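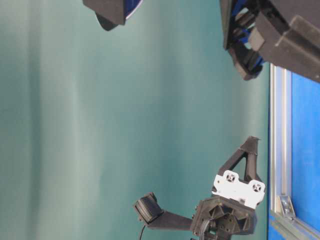
Week 5 is where we stop talking about policies and start talking about where the examples come from, so bring whatever you use for taking notes, because you'll be in the lab the week after and I'd rather you made your mistakes on paper first! The word I'll use all week is "episode." An episode is one attempt at one task, from the moment you hit record to the moment you stop, with every camera view and all the joint positions stored together. The side view is the one students tend to forget when they go back through their episodes, and it's a pity. Look at the triangular finger on the lower gripper: the middle is open and the backdrop shows straight through it. A person sees a finger. A network that has only watched a few episodes sees a black outline with a patch of teal in it, and if you change the backdrop halfway through your collection, as far as the network is concerned you've changed the finger too. Keep that in mind when we get to variation.

What we're collecting, and why so much of it

The course dataset is called Nondetau (a former student named it and I've given up asking what it means). At the start of this term it held 1,497 episodes over 16 tasks. That sounds like a lot until you divide, and it gets worse when you notice the split is nowhere near even. One pick-and-place task has 400 all by itself, since it's easy and everybody likes to warm up on it. A couple of the two-arm tasks are down in the teens. If you train on the whole pile without thinking, you get a policy that is very good at warming up.

Your group's target is 100 kept episodes on your assigned task. Kept is the important word. Plan on recording more than that, some of them will be junk, and that's fine.

Before you record anything

Write down in one sentence what counts as done. I mean really write it, in the log, before the first episode. Last year Teguh Wibisono's group had four people driving the arms and four ideas of "done." One stopped when the part touched the frame, one when it was lined up, one when the gripper let go, and one backed the arm all the way out to its rest pose. Each of those is a perfectly good ending! Mixed together they taught the policy to hover. Teguh fixed it by going back and trimming everything to the release, which took him most of July, and his trimming script is now in the course folder under Cendo if you want it.

Then agree on a starting pose and decide how much it's allowed to wander. A little wander is good. I like to move the parts by a hand's width or so between episodes and turn them a bit each time. Leave the cameras alone. If a camera gets bumped, stop, make a note, and start a new batch with a new batch number. Please don't try to nudge it back to where you think it was.

The frame task

This is the one we'll go through together in class, and half of you will end up with some version of it. There's a square of aluminum extrusion on the cloth, two arms, and small parts to bring to it. I like it as a teaching task because the frame is bigger than anything you're holding, so you can't pretend it isn't there. Your fingers have to cross over a bar, or come in alongside one, on practically every move.

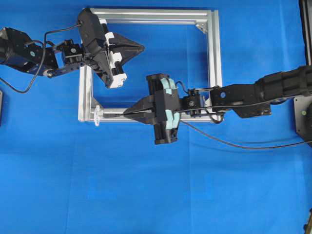
Figure 2. Frame task, head view. Right gripper holding the thin black rod along the bottom bar; left gripper empty, above the top-left corner.

A few things to talk about with your neighbor. First, the idle arm. In Figure 2 the left gripper is up in the air with nothing in it, and its finger still reaches into the open part of the square. Is that a problem? For a person driving, hardly. For training, it depends on whether you do it the same way every time. If the left arm floats somewhere different in each episode, for no reason connected to the task, the policy has to predict all that floating along with the useful motion. Pick a parking spot for the arm that's waiting and use it.

Second, color. The rod is black, the jaw holding it is black, and the rod is lying right along a pale bar. Against the bar you can make it out well enough. Near the jaw it's much harder to say where one stops and the other begins. I'd want a second view before I labeled exactly when a grasp began, and I'd want to check the gripper's own position reading as well.

Third, cables. Both arms have one lying on the cloth, and they'll shift as you work. I don't tape them down flat, but I do look between episodes to see that neither one has crept up to the frame.

Driving the arms

Slower than you'd like, faster than you're afraid of. Long pauses are the thing I see most in first batches. You stop to think, the recording keeps going, and now you have two seconds of a robot holding still in a spot where holding still is meaningless. The policy will learn that pause. It may learn it so well that it never leaves. If you need to think, finish or abandon the episode and think with the recording off.

Swap drivers every 20 minutes or so and put initials in the log. We'll want those initials in Week 7, when we split by driver and see how badly everything generalizes (it's a fun class, you'll see).

What to keep

Keep the clean ones, obviously. Also keep the ones with a small fumble and a recovery, where you miss the grasp, back off, and get it on the second try. Those are worth a lot, since the trained policy is going to miss too and it needs to have seen somebody get out of trouble. Tag them "rec" in the log.

Throw out anything where a hand reached in to help. Throw out anything where you knocked the frame and carried on as if you hadn't. If you aren't sure, tag it "ask" and we'll watch it together.

For next time

Read the Pladard handout on batch naming, sections 2 and 3 (skip 4, it's out of date). Send me your one-sentence definition of done by noon the day before lab. One per group, please, and all of you have to agree to it.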